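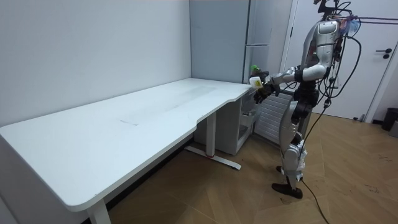 Is the top painted or laminate? Uthai Kaewkla asked this under the question before anyone answered, and it matters, so I have edited the post to cover it.

Cleaning scuffs off a matte white desk top without making shiny spots

I have a large L-shaped desk with a matte white top and rounded corners. There is a gray scuff near the middle and lighter smudges across the surface. The seller (Zasden) lists the finish only as "matte white, sealed." I don't have a spec sheet. Warm water and dish soap took off some of the smudges and did nothing to the scuff. I have a melamine foam sponge and a bottle of Corska all-purpose cleaner and have used neither on the desk. Which one is less likely to change the sheen?

3 answers

Answer 1 (accepted)

Find out whether the scuff is a deposit or a scratch. Drag a fingernail across it at a right angle. If the nail catches, material is missing and no cleaner will fix it. If the nail slides over, it is probably transfer from rubber or metal and can usually be removed.

Work in this order and stop when the mark is gone:

Dish soap, warm water, microfiber cloth. Leave the wet cloth on the mark for 3 minutes, then wipe in straight lines.

Isopropyl alcohol on a white cloth. Test on the underside first. If color comes off on the cloth, the top is painted and you should stop.

Melamine foam, damp, no pressure, 20 strokes at most. It is an abrasive. On a matte finish it polishes down the high points, and the area reflects more light afterward.

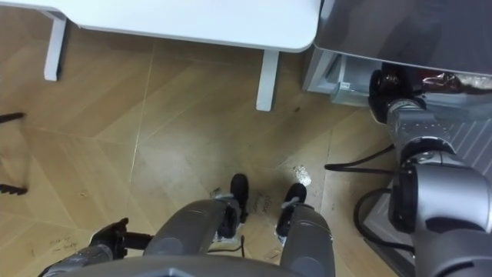
Rinse with plain water after each step and dry with a second cloth. Soap residue dries as a light haze that is easy to mistake for damage. Judge the result with a lamp held low to the side, since overhead light hides changes in sheen.

Don't use 2000 grit paper. It gets suggested for solid surface tops, and yours may not be one. 600 grit is worse.

Answer 2

I used Tagle paste on mine and it worked fine. It was a glossy desk though.

Answer 3

Agree with the first answer except for the alcohol. Some sealed finishes go cloudy, and the underside may not have the same coating as the top. Test near a back corner instead. A white vinyl eraser is also worth trying before the foam. Brush off the crumbs, don't rub them in.

Comment on Answer 3: Eraser took off most of it. A thin line is left and my nail catches on it, so I'm leaving that alone.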